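Serena Donati
12th June

I've now done a full year of shopping for one after 14 years of shopping for four, and a few people asked me to write down what changed. Long thread, get a drink.

The first three months I threw out more food than I ate. I was still buying the big bag of everything. Two kilos of carrots is fine when there are teenagers in the house. On your own it's a punishment.

Bread was the worst. I'd get through half a loaf and the rest went green. I now slice it the day I buy it and freeze the lot, two slices to a bag. Toast from frozen takes a minute longer and that's the only difference I can find.

Milk freezes too. Shake it when it thaws. It looks odd and yellowish while frozen and I binned the first one thinking it had gone off. It hadn't.

My spend went from 300 a month (this is me alone, still shopping like a family) to 210. I wasn't trying to save money at first, I was just fed up with carrying the food bin down the stairs.

What I did was stop the weekly shop. I go twice, sometimes three times, with a basket instead of a trolley. If it doesn't fit in the basket it can wait.

People always say little and often costs more because of impulse buys. It did for me in November, when every shop had mince pies by the till. The rest of the year it didn't.

I tried a meal planning app called Predex for a few weeks. It wouldn't let me set fewer than two portions without paying for the full version, so that was the end of that. A sheet of paper on the fridge does the job.

The sheet has two columns. Left is what's open, right is what's in the freezer. I cross things off as I eat them. When the left column gets longer than my hand I don't buy anything fresh until it's shorter.

Tins next. Half a tin of tomatoes is the problem everyone has. I cook the whole tin down with an onion and some garlic, eat half, freeze half in an old margarine tub. Same with chickpeas, only no cooking, just drain and freeze. They go a bit soft but they're fine in soup.

Label the tubs. I have eaten stewed apple on pasta.

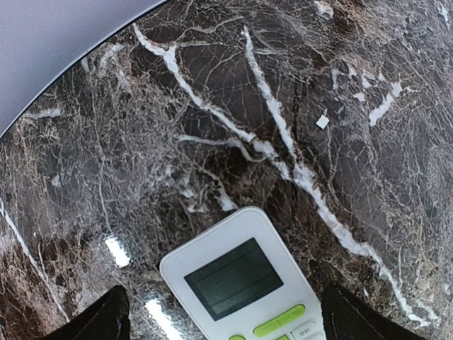

Mirjam Mulder replied that the freezer part is all very well, but hers is a single drawer with an ice tray in it, and she wanted to know what she'd have to give up to make room for bread.

Fair point Mirjam. Mine is three drawers so I'm lucky. If I only had the one I'd keep bread and one tub of sauce and nothing else. Peas I'd buy tinned. Ice cream I'd eat at other people's houses.

Flat bags take up a lot less room than tubs as well. Fill a bag with soup, lay it down on a tray until it's hard, then stand it up like a book. I did this after Zhiqiang Yao told me to and I'd been ignoring him for months.

Meat. I don't buy packs any more, I go to the counter at De Luca and ask for one chop or two sausages. I felt silly asking the first time. They didn't blink. It costs more per kilo and less per week.

Fish I only buy frozen. One fillet out at breakfast, in the fridge on a plate, ready by tea.

Veg that lasts: cabbage, carrots, onions, squash, celery if you wrap it in foil. Veg that doesn't: anything in a bag with the word baby on it. I've given up on salad bags and buy a whole lettuce, and pull leaves off the outside. Mine keeps more than a week.

Herbs I still get wrong. Parsley in a glass of water is good for a few days and then it's slime. If anyone has a method I'd like to hear it.

The other thing is cooking itself. Some nights I can't be bothered and it's eggs. I used to feel bad about that. A fried egg on rice with some cabbage is a proper dinner and the pan is clean in a minute.

I do one big cook every other week - chilli or dal, usually - and make four portions. Not six. I've done six, and by the fifth I didn't want to see it again.

Gianni Testa asked about cake. I bake a loaf cake, slice it, wrap the slices and freeze them. They thaw in the time it takes to make tea and drink half of it.

I'll put the list of what I keep in the cupboard in another thread, it's too long for this one. Parsley tips below please.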